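Questions about our trays and table sets

How do I order from Borkowska?
You can order by e-mail or in our shop in Pluvorholm. Please write your name, the article number and how many pieces you need. Davoud Ghorbani answers the e-mails, usually on the next working day.

Is the napkin included with the Tikau tray?
No. Tray, plate, napkins and cutlery are sold each one separately. Napkins come in packs of 20.

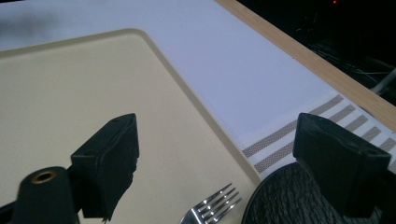 Tikau tray in cream, with striped napkin, dark round plate and fork.

Can I wash the tray in the dishwasher?
We recommend to wash it by hand, with warm water and a soft sponge. Please do not use steel wool, it leaves marks on the surface.

My tray has a small stain from coffee. What can I do?
Put a little baking soda on a damp cloth and rub softly. If the stain stays, write to us.

Do you sell to restaurants?
Yes. From 100 pieces there is another price list, please ask for number 3221. Mojtaba Parsa is responsible for these orders.

Is the Platano tray the same size?
No, Platano is a little longer. The rest of the set fits to both.

Can I return a tray?
Yes, in 20 days, if it was not used. Please keep the box.

Last change of this page: 2022-10-21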